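Food Retail and Consumer Choice
Unit 4 handout: How packaged snacks reach the shelf
Module leader: Houda Chraibi

Purpose of this handout

This handout supports the fourth lecture of the module and should be read before the seminar. It sets out the main terms used in the study of packaged foods, with particular attention to savoury snacks. Students are expected to bring a copy to class, together with their notes on the Bevan case.

4.1 What counts as a packaged snack

For the purposes of this module, a packaged snack is a food sold in a sealed single or sharing portion, ready to eat, and kept at room temperature until opened. Crisps, salted nuts, crackers and dried fruit all fall within this meaning. Chilled desserts and filled rolls do not, although shops often place them near the till for the same reasons.

The difference matters when sales records are compared. A shop that files cereal bars under breakfast foods will appear to sell fewer snacks than a shop that files them under confectionery. Students using sales data in their coursework must state which grouping they have followed.

4.2 The work done by the pack

A snack pack has several tasks. It keeps out air, light and damp, all of which spoil fried foods quickly. It protects the contents from being crushed on the way to the shop. It also carries the information required by law, including the ingredients, the allergens, the net weight and the date mark.

Beyond these duties, the pack sells the product. Most shoppers do not read a label before picking up a familiar item. They know it by colour and by the general shape of the name – often from several paces away. A change of colour can therefore cost a maker a good deal in lost sales, even where the recipe and price stay the same.

A yellow Lay's bag can be recognised in this way, even with its top folded over to one side.

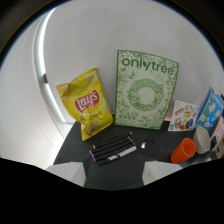 4.3 The Bevan case

Bevan is a small chain of convenience shops. In August the chain moved its snacks from the back wall to a stand beside the entrance in 2 of its branches. Prices were not changed. Over the trial period the first branch sold 3,049 packs and the second sold 1,288. The range on offer was the same in both, and came to 126 separate lines.

Students should be careful in reading these results. The first branch stands next to a railway station and has longer opening hours. No count was kept for the same weeks in the year before, so the effect of the move cannot be separated from the ordinary pattern of trade. In the seminar, groups will be asked to propose a better design for the trial, using no more staff time than the chain had available.

4.4 Own-label goods

Own-label snacks are made by one firm and sold under the name of another. The Bukari range, covered in the lecture, is a useful case. Its makers supply three chains with the same salted crisp in three different bags. Shoppers in taste sessions gave the three products different scores when the bags were on show, and very similar scores when they were not.

4.5 Coursework

The written task for this unit is a report of two pages on one packaged snack of your choice. The report should describe the pack, identify the shoppers it is meant for, and comment on where it is placed in one named shop. Permission must be obtained from the shop manager before any notes are made on the premises.

Reports must be handed in at the department office by noon on 28/03/2018. Work received after that time will be marked under the late submission rules given in the module guide.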